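Tips for living with a table-clearing arm (Lurus kit, two months in)

Posted 8 May 2024

Quick one before I forget all of it. We've had the Lurus tabletop kit since March and people keep asking me the same stuff by email, so it's all going here. Setup, bins, cleaning, what I'd skip.

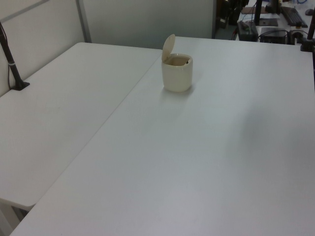 Start with the table. Everything else comes after the table. The Lurus booklet gives it half a page and then spends eleven on the app, wrong way round if you ask me.

TABLES

Two tables pushed together works fine. Push them tight. Then push again. A seam with a gap in it eats crumbs, paperclips, screws, and the arm will poke at a gap forever if it thinks something is down there.

Check heights before you clamp anything. Lay a ruler across the seam and feel for rocking. If it rocks, adjust a foot or stick a furniture pad under the low leg. Folded cardboard is ok for a day, then it squashes.

White matte tops are good. Glossy is trouble – the ceiling light bounces off and the kit reads the bright patch as a plate. If you only have a shiny table, matte shelf liner, pulled flat, taped on the underside. Not on top. It will pick at tape on top.

White on white is a bit harder, pale cup on a pale table, that kind of thing. Ours manages most of the time. Turning on a second lamp helped more than any setting in the app.

Wipe down with a damp cloth and a drop of dish soap. Dry it after. No spray polish, it leaves a film and things start sliding away from the fingers.

POSTS AND CLAMPS

Clamp posts to the back edge. Front edge you will walk into, I have the bruise.

Tighten by hand, wait a day, tighten again. The pads settle. Put a scrap of rubber or old bike tube under the clamp jaw if your table top is soft. Ours marked before I did this.

Poles can lean a little and the kit will still calibrate. Don't chase perfect. But once it's calibrated do not touch the poles, don't hang a jacket on one, don't hang anything on one.

Cables go down the back, between table and wall. Velcro strap every foot or so. Zip ties look neater untill you need to swap a cable and then you're there with scissors next to a live cord. Leave some slack at the bottom.

Pencil a small line on the table edge on each side of every clamp. When one gets knocked you can put it back without redoing the whole calibration. Folasade Bassey told me this one in the first week and it has saved me hours.

THE LITTLE BIN

You want a small bin up on the table for scraps. I tried a lot. What works:

Small, rounded corners, flip lid that stays up by itself. The mini kind that looks like a kitchen trash can shrunk down. Cream, gray, whatever, so long as it isn't see-through. Clear plastic confuses the thing badly.

Lid test – open it, bump the table with your hip. If the lid falls, send it back. A lid that drops halfway through a drop-off means tea bag on the table.

Open the lid yourself before a run. The kit has a lid-opening routine and I'd give it a C. It gets there but it tends to shove the bin along first. If you want to use it anyway, put a bit of museum putty under the bin, pea size. More than that and you'll be prying.

Hinge to the back, opening toward the arm. Took me a while to figure out, it's not in the booklet.

Something heavy in the bottom. A flat stone, big washer, whatever. An empty bin is light and light things wander.

Liners: skip them, or fold the edge well down inside. Loose plastic flaps and the arm grabs the flap. Coffee filters make a decent liner, the basket kind.

Empty it daily. It's tiny and it will smell.

BEFORE EVERY RUN

Clear off anything you care about. Phones, glasses, earrings.

Bin in, lid up.

Sleeves, lanyards and kids away from the table. Cat out, door shut.

Know where the stop button is and have a hand near it. I don't leave mine running when I'm out of the room and I don't think you should either, whatever the ad says.

First run of the day at slow speed. Then bump it up.

WHAT IT PICKS UP WELL

Wadded napkins. Tea bags once they've cooled. Bottle caps, corks, peel in big pieces, pencil stubs. Empty yogurt cups if you've rinsed them.

WHAT IT DOESN'T

Crumbs, forget it, use a cloth. Flat paper, receipts especially. Anything wet and round, a grape took five tries and then got squashed. Rubber bands. Spoons about half the time, the handle end is fine, bowl end not.

Crumple receipts first. I know, at that point you could throw it away yourself.

CLEANING THE FINGERS

Power off, unplug. Lift the rubber tips off, they pull straight up, don't twist. Warm soapy water, old toothbrush, air dry overnight. Having a second set is nice so you aren't waiting.

Flour gets everywhere. If you bake near it, cover the arm with a pillowcase. Not a plastic bag, it sweats.

No oil on the joints. Gianni Sartori oiled his and then spent an evening wiping it back out with cotton swabs.

WHAT I COMPARED IT TO

I looked at three. The Lurus was 700 with posts and clamps in the box. The Plolo is 338 but you supply your own mounting and the clamps that fit it are another 101, plus it only reaches over one table. Adesuwa Bashir has the Plolo on a craft desk and likes it. For beads and thread ends in a small space I'd probably go that way too.

The Rerkix I only tried in the store. Quick, loud. The fingers are hard plastic with no tips and I didn't like the sound it made on a mug.

There's a care plan for the Lurus, 162 a year. I passed. It covers the motors but not tips or cables, and tips and cables are what I've gone through so far. If you're going to run it all day in a shop maybe it makes sense.

Spare tips I get from Akinola, same fit, a bit softer. They grip better and wear out faster. Order the gray ones, the black shed on a white table.

THINGS I'D SKIP

The voice add-on. Heard "stop" fine, heard "start" when the radio said it too. Turned off.

The branded mat. Slippery when new, curls at the corners after.

Scheduled runs. See above re: leaving the room.

COUPLE OF EMAILS

Chukwuemeka Dauda asked if it works on a round table. Yes but you lose reach on the far side, and the clamps want a straight edge. He ended up putting a plank along the back.

Damilola Eze asked about moving it between rooms. You can, but recalibrating takes me twenty minutes and I'm fairly used to it. Pick a spot. If you realy have to move it, take photos of the cable run first and label both ends of every cord with masking tape.

Somebody wanted to know about noise. Quieter than the dishwasher, louder than the fridge. There's a click at the elbow when it's cold in the morning, goes away after a few minutes.

Would I buy it again – yes, for the workroom. Not for the kitchen, too much wet stuff and the cloth is faster.

Next up is drawer organizers, and I still owe you the grout thing.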